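Pier Season Is Back at Detcombe!

The boardwalk reopens in June, and after a long winter of peeking through the fence we can finally tell you what's waiting on the other side. Short version: the carousel is turning, the mini golf has new greens, and there's a water ride at the far end that we have been dying to talk about.

Let's start with that one. It's called the Judau, and it's a slow, winding boat ride for the first stretch (ducks, reeds, a very silly singing heron) and then a proper drop into the lagoon. Macarena Tejada, our rides manager, has been on it more than anyone and still picks the front seat. Bring a spare shirt! The back row gets it nearly as badly, whatever your brother tells you.

The Antoniadis carousel is running again too, with every horse repainted and the old band organ back in tune. It plays from opening until 8 p.m., and if you stand by the ticket window around sunset you get the music and the lights coming on over the water together, and it's just lovely. Riders under three go free with a grown-up standing beside them.

Over on the mini golf course, holes four through nine have been relaid and the windmill now has a friend, a lighthouse that spins at a pretty unfair speed. We tried it on a staff night and Thilini Sarkar from the snack bar got a hole in one on her first go, then took five shots at the next hole, so there's hope for everybody.

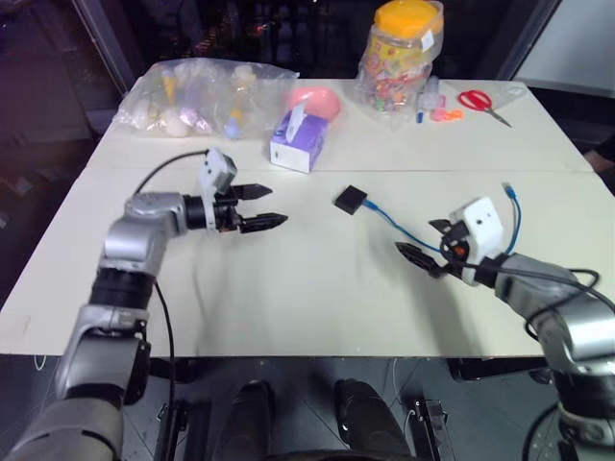
Do I need to buy a wristband to get onto the pier?

Walking in is free all season long. You only pay for the rides and games you want, either with single tickets from the booth or with an all-day wristband, which covers every ride including the Judau. Mini golf is separate, and you pay for that at the hut where you pick up your putter.

We're also bringing back the opening night lantern walk, and this year we have 800 paper lanterns to hand out at the main gate, first come, first served. The walk sets off at 8:30 p.m. and goes the whole length of the boardwalk, ending with a band on the small stage and hot doughnuts from the Pedton cart (cinnamon or plain, and the lemon ones if you're quick). The first 100 kids through the gate that evening get a carousel ticket as well.

Parking fills up fast on opening night. The Pedton lot has room for 2000 cars and a shuttle runs from there every 30 minutes, with the last one back at 11 p.m. Strollers can go on folded. Dogs on leashes are welcome on the boardwalk before noon, but please leave them at home for the lantern walk.

Ride heights, stage times and the new snack bar menu are posted at the ticket booth. See you on the boards!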